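3 地面与台面的材料关系

3.1 问题的提出

旧厂房改作公共工作用房时，地面的去留往往先于其他内装事项确定，台面则要等到使用单位进场前后才能落实。两项决定由不同的人、在不同的阶段作出，依据的文件也不相同。地面列入建筑修缮的范围，由设计单位出具做法表，经审查后随主体施工；台面归入家具采购，通常只有尺寸、承重和数量方面的要求，颜色一栏多写“浅色”或“由使用单位确认”。本文第2节已经说明，在所考察的各项目中，没有一份采购文件要求投标人说明台面与既有地面之间的关系。本节讨论由此产生的问题，并就表面明度、板缝方向、照明条件和维护方式四个方面整理考察所得。

所谓地面与台面的关系，在既有文献中通常作为视觉舒适的一个分项处理，讨论的重点是作业面与邻近背景的亮度差。这一处理方式适用于办公室一类地面较为均匀的场所。在保留旧木地板的房间中，地面本身就有明显的明暗起伏，板缝、木节、磨损痕迹与修补的板条都会进入使用者低头时的视野。以单一反射比描述这样的地面，所得数值难以说明使用者实际看到的情形。因此，本节在测得平均反射比之外，另行记录了地面纹理的尺度与方向，并把两者分开讨论。

考察对象为Heta改造项目的两层用房、Kosley楼的底层以及Toledo翼楼。三处建筑原有用途不同，木地板的铺设年代和板宽也有差异，但均在改造中保留了全部或大部分原有板材。灰色整体地面的房间列为对照，其台面包括矩形和圆形两类。对照房间的照明设备与木地板房间相同，层高和开窗则不完全一致，有关差别在第3.4节说明。

3.2 木地板的明度与纹理

三处建筑的木地板在打磨之后均呈偏暖的橙褐色。打磨以前，各处地板的颜色差别很大：Heta项目的地板表面覆有多层旧漆，Kosley楼的地板以油污和氧化变色为主，Toledo翼楼则在靠窗一侧有长条状的褪色。旧面层清除以后，上述差别大部分消失，余下的差别主要来自木材本身和上油的遍数。由此可见，以改造前的现场照片作为选择台面颜色的依据并不可靠，台面的色样应当在地面完成最后一道面层之后再行比对。

木地板的纹理可以分为三个层次。尺度最大的是板条之间的明暗差异，同一房间内相邻两条板材的颜色可以相差甚多，补换过的板条尤其明显。其次是板缝，在窄板地面中，板缝密集而颜色较深，在地面上形成方向一致的细线。尺度最小的是木节、划痕和磨损斑点，分布没有规律，在通道和门口附近较为集中。三个层次对观看的影响随距离变化。站立时，板条之间的差异最为突出；就坐时，视线越过台面边缘看到的地面面积较小，板缝成为主要的背景特征。 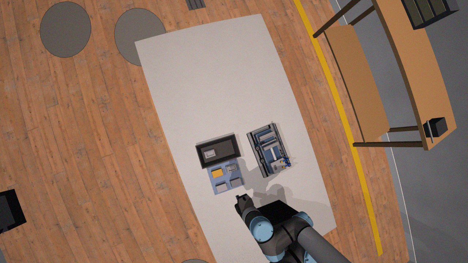 板缝的方向在设计阶段很少得到讨论。旧建筑的地板多沿房间的长边铺设，改造后房间重新分隔，原有的铺设方向与新房间的长短边不再一致。家具布置又以新的隔墙为基准，台面边缘与板缝之间于是出现各种角度。考察中记录到的情形可归为平行、垂直和斜交三类。平行布置时，台面长边与板缝容易互相比照，台面稍有偏移即可察觉，使用者会反复调整家具的位置。垂直布置时，这种比照减弱，台面的轮廓较为稳定。斜交布置多见于Kosley楼，那里的隔墙随原有柱网转折，台面只能跟随隔墙布置。

斜交布置通常被认为会造成视觉上的混乱，现场访谈的结果并不支持这一看法。在Kosley楼工作的使用者很少提到地板的方向，提到时也多用于说明自己所在的位置，例如以某条修补过的板条为界，区分两组共用房间的台面。相反，在台面与板缝接近平行而又没有完全平行的房间里，不满的意见较为集中。这类偏差的角度很小，在平面图上难以识别，多由隔墙施工误差引起。本文认为，布置家具时与其勉强追求平行，宜直接以房间的使用流线为准，让台面与板缝形成明确的夹角。

木节和磨损斑点的问题另有性质。它们的尺寸与台面上常见的小件物品相近，颜色又深于周围木材，小件物品掉落在地面上时不易辨认。Heta项目的使用单位对此意见较多，先后提出过铺设地毯、加设踢脚挡板和更换浅色地面等要求。铺设地毯的方案因清洁困难而未被采纳；挡板只在靠墙的台面下安装，效果有限；更换地面与建筑保护的要求相抵触，没有进入讨论。目前的做法是在台面上使用带立边的浅盘，把小件物品限制在盘内，同时保证盘面与物品之间有足够的明度差。

浅盘的颜色也需要结合台面一并考虑。深色浅盘在浅色台面上轮廓清楚，便于归位，浅色物品置于其中同样容易看清。深色物品则相反，在深色盘底上几乎没有轮廓可言。中等明度、带有一定彩度的垫板可以兼顾两类物品，但与橙褐色地面相邻时，冷色垫板会显得比单独观看时更为鲜明。这一现象属于一般的同时对比，色彩学著作中多有论述，采购垫板时却很少有人顾及。使用单位往往在样品册上选定颜色，到货后又认为过于鲜艳，退换的情况在两处建筑中均有发生。

3.3 台面的颜色与边缘

各建筑选用的台面以浅灰、灰白和米白为主。浅色台面有利于提高房间下部的亮度，也便于发现污渍，是多数使用单位的首选。问题出在台面与地面的过渡上。浅色台面置于橙褐色地面上方时，边缘两侧的明度差很大，使用者的视线在台面与地面之间移动时需要反复适应。采用浅灰色台面可以缩小这一差值，而台面的清洁感并不因此降低。在接受访谈的使用者中，对浅灰色与灰白色台面的评价没有表现出稳定的差别，评价的高低更多取决于台面的光泽。

台面光泽的影响在靠窗位置最为显著。高光泽面层在白天形成窗户的镜面反射，反射区域内的文字和刻度无法辨认，使用者只能改变坐姿或移动物件。半光面层的反射区域较大而亮度较低，多数使用者可以接受。无光面层没有明显的反射，但表面较易留下擦痕，在浅色台面上呈灰黑色条纹，清洁时需要使用带有微弱研磨作用的制剂，久之又会在局部形成光斑。Toledo翼楼在第二次采购时改用半光面层，其后关于反光的投诉减少，关于清洁的意见则没有明显变化。

台面表面的细小斑点值得单独说明。部分浅灰色台面的装饰层带有细密的斑点图案，远看与纯色台面无异，近看则有颗粒感。供应商推荐这种图案的理由是可以掩盖灰尘和轻微划伤。考察表明，斑点图案确能延缓使用者察觉污染的时间，由此带来的后果却并不一致：在以阅读和书写为主的房间，清洁频次下降而没有引起不满；在需要处理细小零件的房间，斑点与碎屑混淆，使用者要求更换为纯色台面。因此，斑点图案应当按照房间用途选用，不宜在整幢建筑中统一推行。

边缘处理是台面设计中另一项容易被忽略的内容。矩形台面的封边多与面层同色，其目的是使台面显得完整。圆形台面由于没有直边可供参照，采用对比色封边的较多，常见的有橙色、黄色和木色。对比色封边使台面的范围在任何方向上都清楚可辨，对于多人围坐、从不同方位取放物品的情形较为有利。在灰色整体地面的房间里，暖色封边还起到了调节房间色调的作用，使用者对其评价普遍高于同色封边。 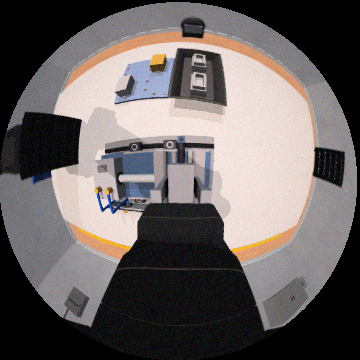
同样的暖色封边移至木地板房间后，效果有所不同。橙色封边与橙褐色地面色相接近，明度差也不大，从上方俯视时，封边容易与地面连成一片，台面的浅色部分看上去比实际尺寸略小。使用者放置物品时倾向于避开边缘，台面的有效面积随之减少。Heta项目曾将一批圆形台面由灰色地面的房间调到木地板房间，使用单位在此后提出台面“不够用”，而尺寸并未改变。调整家具位置后意见仍然存在，最终改用深灰色封边，意见方告平息。这一事例说明，封边颜色的评价不能脱离地面单独进行。

圆形台面的另一特点是与板缝方向无关。在木地板房间内，圆形台面无论怎样转动，与板缝之间都不会产生角度上的比照，第3.2节所述的平行偏差问题也就不复存在。Kosley楼有使用单位据此建议以圆形台面替代矩形台面，但圆形台面之间难以拼接，靠墙布置时浪费的面积较多，台面下方的支脚又集中于中部，放置较重的设备时需要核对稳定性。综合各项因素，圆形台面适合设于房间中部供多人使用，沿墙和沿窗的位置仍以矩形台面为宜。

台面的长宽比例对观看也有影响。狭长台面的近端与远端距离较大，坐在短边一侧的使用者看到的台面呈明显的透视收缩，远端的物品彼此遮挡。在此种台面上，物品的摆放习惯趋于集中在近端，远端长期空置。管理人员把这种现象理解为台面数量过多，曾在Kosley楼减少台面的配置，结果使用者之间的干扰增加。后来的处理办法是保持台面数量，把座位改设在长边，并在台面中段设置归位标记，使用情况有所改善。

3.4 照明条件

各建筑的人工照明统一采用色温4000 K的灯具。选用这一色温是为了与阴天的自然光相衔接，在木地板房间里还可以抑制地面反射光偏暖的倾向。房间内的光线经过橙褐色地面反射后，落在墙面下部和台面底部的部分带有明显的暖色，落在台面上表面的部分则很少。使用者抱怨台面“发黄”时，经检查多为墙面反射或面层老化所致，与地面的关系不大。由于这类抱怨常被直接归咎于旧木地板，维护人员在受理时应当先行核对墙面涂料和台面面层的情况。

灯具的显色指数不低于80。这一数值对一般工作已经足够，对需要比对颜色的工作则显不足。Toledo翼楼有部分房间用于纸样和织物的比对，使用单位自行添置了局部照明。局部照明提高了台面中部的照度，使台面与周围地面的亮度差进一步加大。在照度提高的同时，地面上的木节和磨损痕迹反而不再显眼，使用者的注意集中于台面，掉落物品难以找到的意见却随之增加。两种结果出于同一原因，说明局部照明应当与一般照明配合设置，不能以前者代替后者。

通道和房间边缘的设计照度为200 lx。在灰色整体地面的房间，这一照度可以保证地面清晰可见；在木地板房间，由于地面反射比较低，同样的照度下地面显得较暗，板缝与小型障碍物之间的区别不易察觉。考察中没有发现由此引起的事故，但在部分通道上，使用者习惯于绕行补板较多的区域。维护记录显示，这些区域的板面并无高差。绕行的原因应当在于补板与旧板之间颜色不同，使人误以为地面不平。对补板作着色处理以后，绕行的现象减少，通道的磨损也趋于均匀。

自然光的影响因朝向而异。Heta项目以高侧窗采光为主，光线自上方进入，地面明暗较为均匀。Kosley楼的窗台较低，下午时分光线以很小的角度掠过地面，板缝和板面的起伏在此时最为明显，打磨留下的波纹也会显露出来。施工验收多安排在上午进行，这些缺陷未能及时发现。建议在做法表中注明验收时的光照条件，要求在掠射光下检查板面，必要时以移动灯具补充照明。这项要求不增加施工费用，只需调整验收的时间和方法。

掠射光对台面同样有影响。台面边缘在地面上投下长影，影子的方向与板缝方向相近时，两者合并成较宽的暗带，地面上的物品落入其中便难以辨认。矩形台面的影子边缘平直，与板缝混同的可能较大；圆形台面的影子边缘弯曲，较易区分。由于影子的方向随时间变化，不可能通过调整家具完全避免。窗帘和百叶可以减弱掠射光，但低窗台的房间多以景观为优点，使用者并不愿意在下午遮挡窗户。现行做法是由使用者自行控制百叶的开度，管理方不作统一规定。

3.5 面层的维护

木地板的面层有涂漆与上油两种做法。涂漆面层耐污，日常清洁简便，但局部磨损后无法单独修补，需要整间重新打磨。上油面层较易沾污，可以在磨损处局部补油，适合通道与工作区域磨损不均的房间。三处建筑最初均采用涂漆面层，Heta项目在首次大修时改为上油，使用的是Kelus地板油，其余两处沿用涂漆做法。两种做法在颜色上有差别：上油后的木材颜色较深，橙色倾向较强，板条之间的差异也更为明显。

面层由漆改油，对台面的选择产生了间接影响。Heta项目的台面是在涂漆阶段选定的，地面颜色加深以后，台面与地面的明度差扩大，使用单位反映台面“太白”。由于台面尚在使用年限之内，更换并不经济，管理方改用较大面积的中灰色垫板降低台面的平均明度。垫板覆盖了台面的一部分，清洁时需要移开，增加了保洁的工作量。倘若在决定面层做法时一并考虑台面，这一支出可以避免。

补油的范围应当大于磨损的范围。若只在磨损处施油，新油与旧油的交界会形成清楚的轮廓，在掠射光下尤为明显。操作时宜以整条板材为单位，从板缝到板缝完整施油，使交界落在板缝上，不致引人注意。这一做法在窄板地面中较为容易，在宽板地面中用油较多。对于跨越隔墙的板条，应当以隔墙下的收口为界，两侧分别处理。补油之后需要留出足够的干燥时间，其间不得放置带有橡胶脚垫的家具，以免脚垫中的添加剂迁移，在板面留下无法清除的深色印痕。

家具脚垫的问题在各建筑中普遍存在。台面由家具供应商安装，脚垫随家具配送，材质多样，颜色从黑色到透明不一。维护人员在搬动家具时才会发现印痕，此时印痕已经渗入面层。上油面层的印痕可以通过局部打磨减轻，涂漆面层则只能等待下次大修。采购文件应当对脚垫材质作出规定，并要求供应商提供可更换的毡垫。毡垫吸附沙粒以后会在地面上造成划痕，需要定期检查和更换，检查可以与每年9月的地面保养合并进行。

地面保养的内容包括吸尘、湿拖、局部补油和板缝清理。板缝清理费时最多，窄板地面的板缝总长度远大于宽板地面，缝内积存的灰尘和碎屑需要用扁嘴吸头逐条清除。有的项目为减少清理工作，以填缝剂将板缝封闭，但旧木板随季节胀缩，填缝剂在使用中逐渐碎裂脱落，反而增加了缝内的杂物。Toledo翼楼曾在一间房内试用弹性填缝剂，填缝剂没有脱落，颜色却与木材差别较大，板缝由深色细线变为浅色细线，使用者认为地面显得杂乱，此后未再推广。

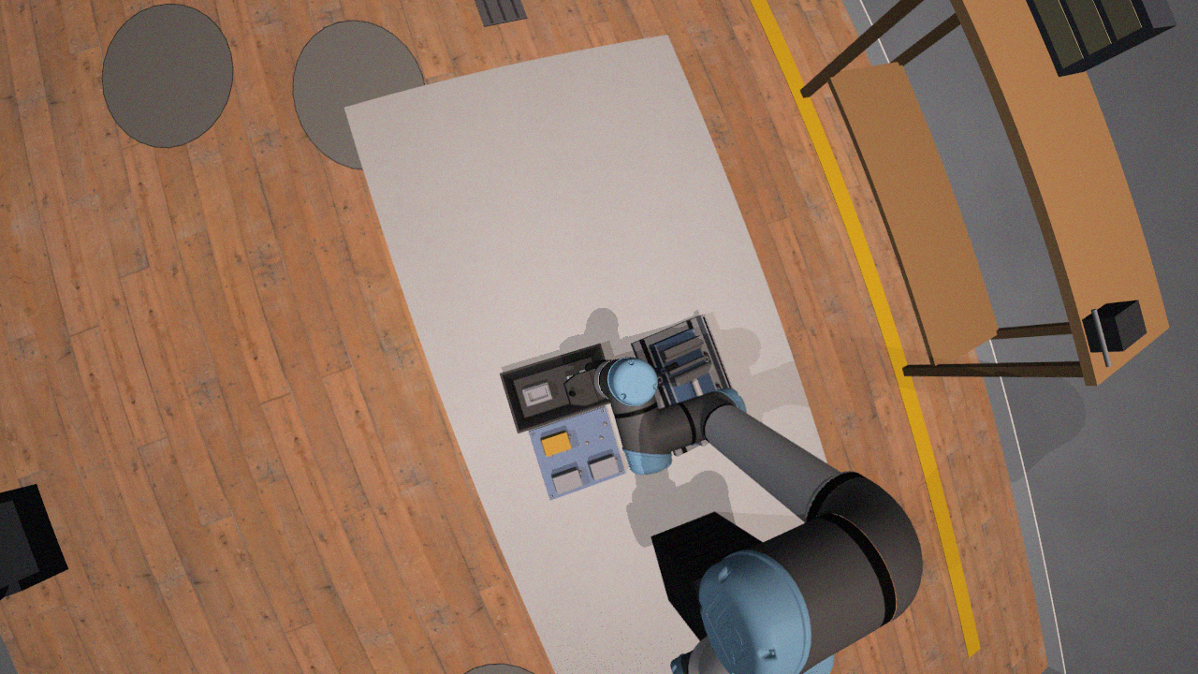

图1 暖橙褐色木板地面与浅灰白色长台面（三维渲染图）

台面的维护周期短于地面。浅色台面在日常使用中积累的污渍以墨水、油脂和胶粘剂为主，前两者可以用中性清洁剂除去，胶粘剂则需要使用溶剂。溶剂滴落在木地板上会溶解面层，形成边界清楚的圆形斑痕，因此在木地板房间清除台面上的胶粘剂时，应当先在台面边缘下方铺设吸收垫。这一要求已经写入Heta项目的保洁手册，其他两处建筑尚无书面规定，由保洁人员自行掌握。对照房间采用整体地面，不存在类似的问题。

封边的损坏多发生在台面转角和经常有人出入的一侧。封边脱落后，基材暴露，吸水膨胀，台面边缘随之隆起。同色封边脱落时不易察觉，待发现时往往已经影响到面层；对比色封边脱落时立即可见，报修较早，修复的范围也较小。从维护的角度看，对比色封边具有明显的优点，只是颜色的选择需要避开与地面相近的色相，前文已有说明。深灰色、蓝灰色封边在木地板房间中均可使用，其中深灰色的污渍最不明显，蓝灰色与木材的区别最为清楚。

3.6 平面布置中的距离要求

为了便于地面维护，固定台面之间应当保留足够的净距。打磨设备的操作宽度限制了可以就地打磨的最小通道，净距不足的房间在大修时需要先拆除台面，增加了费用和停用时间。三处建筑中，Toledo翼楼的主要通道净宽为2 m，大修时无需移动两侧台面，设备可以直接进入。Heta项目的通道较窄，且台面与电源立柱相连，拆装必须由持证电工配合。Kosley楼的台面均可移动，大修时集中堆放于走廊，走廊的疏散宽度因此受到影响，只能分区施工。

可移动台面的优点在大修时最为明显，日常使用中的缺点也不可忽视。台面位置经常变动，地面的磨损和褪色随之分散，这对地面的均匀性有利；但台面每次移动都可能拖伤板面，划痕的方向与板缝相交时格外明显。Kosley楼在门口张贴了移动台面须由两人抬起的提示，执行情况不一。带有锁止脚轮的台面可以减少拖动，脚轮的轮面应当选用较软的材料，并避免停放在同一位置过久，以免在板面上压出凹痕。

固定台面下方的地面在多年使用之后与周围形成色差，台面拆除时显露出与原台面形状相同的浅色区域。该区域在上油以后仍可辨认，经过一段时间的光照才逐渐与周围一致。若新台面的位置与旧台面略有错开，浅色区域会在新台面的一侧露出条状边缘，使用者常误认为是污渍或施工缺陷。对此可以在拆除旧台面之后、安装新台面之前预留一段光照时间，或者使新台面完全覆盖原有区域。工期紧张时以后一种办法较为可行。

与电源和数据线路的配合也影响台面的位置。整体地面可以预埋线盒，木地板则不宜开孔，线路多沿墙面或自顶棚引下。自顶棚引下的立柱固定了台面的位置，也在地面上增加了影子和遮挡。Toledo翼楼将线路设于窗台下的线槽内，台面沿窗布置，房间中部只设圆形台面，不接固定电源。这一布置保留了完整的地面，打磨和上油均较方便，但中部台面的使用因此受到限制，需要用电的工作只能安排在窗边。使用单位对此评价不一，其中以阅读和讨论为主的单位较为满意。

3.7 讨论

上述各项考察所得存在若干限制。首先，三处建筑的木地板均为旧板打磨，新铺木地板的颜色较为均匀，纹理的三个层次不如旧板分明，有关结论不宜直接套用。其次，使用者的评价来自访谈，访谈对象以长期使用者为主，短期使用者对地面与台面关系的感受可能不同。再次，台面颜色在各建筑中的分布并不均衡，灰白色台面多集中在采光较好的房间，颜色与采光的影响难以完全分离。对照房间的层高较大，房间上部的亮度低于木地板房间，这也可能影响使用者对台面亮度的判断。

在此限度之内，可以确认地面与台面的关系对日常使用有持续的影响，而这种影响很少以直接的形式表达出来。使用者提出的意见多指向台面的尺寸、数量、清洁程度或灯光，只有在追问之下才会涉及地面。管理方依照意见的字面内容作出处理，有时更换了并无缺陷的台面，有时增加了并不需要的灯具。在受理此类意见时，应当把地面面层的现状、最近一次保养的时间以及家具是否移动过一并记入，以便判断问题的来源。

设计文件的编制方式也有改进的余地。目前，地面做法表与家具清单分属两个部分，各自编号，互不引用。在家具清单中增加一栏，注明该台面所在房间的地面类型与面层做法，即可使采购人员在比选时注意到两者的关系。同样，在地面做法表中注明房间内主要台面的颜色和封边，可以提醒维护人员在改变面层时考虑台面。两项改动均不涉及审批程序，由设计单位在出图时即可完成。Toledo翼楼的最近一版图纸已经采用这种写法，其实际效果有待后续考察。

色样比对的程序应当固定下来。比对宜在房间现场进行，以完成面层的地面为背景，分别在自然光和人工照明下观看；台面样板应当放置在实际的台面高度，不宜平放于地面上；封边样板须与面层样板拼合，不宜单独观看。样板的尺寸过小时，纹理和光泽均无法判断，以能够覆盖视野中部为宜。使用单位、设计单位和维护人员应当共同在场，比对结果记入同一份表格。考察中采用过这种程序的房间，台面的后续调整均少于仅凭样品册选色的房间。

此外，旧木地板的保留在多数情况下出于建筑保护的要求，使用单位对此并无选择余地。由此产生的不便应当通过家具、照明和维护加以补偿，有关费用在改造预算中却没有对应的科目。第4节将按照费用来源对各项措施分类，并比较涂漆与上油两种面层在一个大修周期内的支出。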